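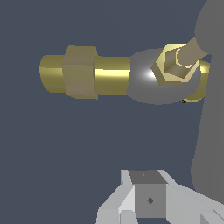
4. Connecting the Water Supply

Your Grilgate dishwasher will sit happily in a corner unconnected, but the dishes notice.

1. Shut off the water. Check that you shut off the right water.
2. Thread the Tradby hose onto the valve by hand until snug.
3. Give it 2 quarter turns with a wrench. Stop there, however strong you feel.
4. Open the valve slowly and watch the joint for 3 minutes.

Note: A slow drip means one more small turn.

Caution: Never use glue on the threads. The next owner will be you.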